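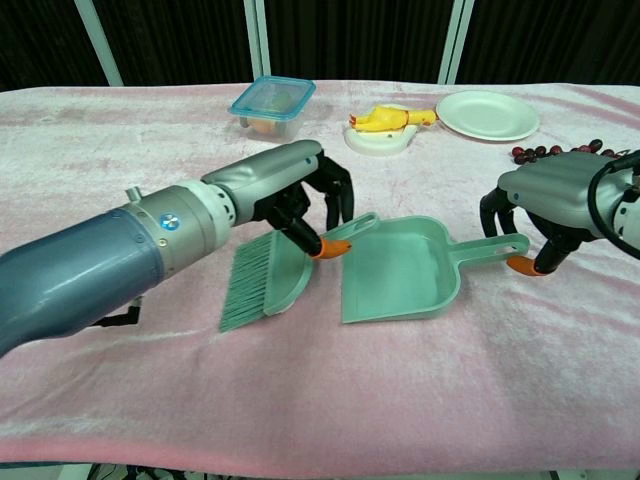

Brush and dustpan on the pink fleece, Hinden open day

We got to Hinden a little after nine, which turned out to be smart, since the parking lot at Bretonthorpe fills up fast and the walk from the overflow field is all uphill. Admission was free, coffee was 2 dollars, and a very cheerful woman at the door handed us a paper map that I folded wrong within minutes and never got straight again.

I went for the cleaning rooms. I know how that sounds! But I have been fussy about brushes ever since my grandmother let me do her stairs, and the household wing here is a treat: 76 displays, most of them set up so you can get right up close.

My favorite by a mile was the fleece table. Anybody with a dog knows what crumbs and hair do on a plush blanket, and it was so nice to see the problem taken seriously. The blanket is a pale pink one, draped right over the front edge of the table, with the soft creases left in it. On it are a mint-green hand brush and a dustpan to match, the brush with its bristles down on the fabric and the pan lying flat with its wide mouth toward it. I love a matching set. Both have an opening near the end of the handle, so I'd hang mine by the back door.

Iddrisu Osei gave the talk at 11, up to 200 people in the hall and standing room at the back. He spent 15 minutes on pile direction alone (short strokes, go with the nap first, keep the lip of the pan pressed down) and I took notes on the back of my map. He also said to shake the blanket outdoors before you even pick up a brush, and I've been doing it backward for years.

After lunch we did the Gyamfi room, all mops and buckets, and then the Tirnden laundry, where they let you try folding a fitted sheet. Mine was a lump. My sister's was perfect and she has mentioned it since.

They run it again in December. Bring a sweater, the hall is chilly, and get the lentil soup before it's gone.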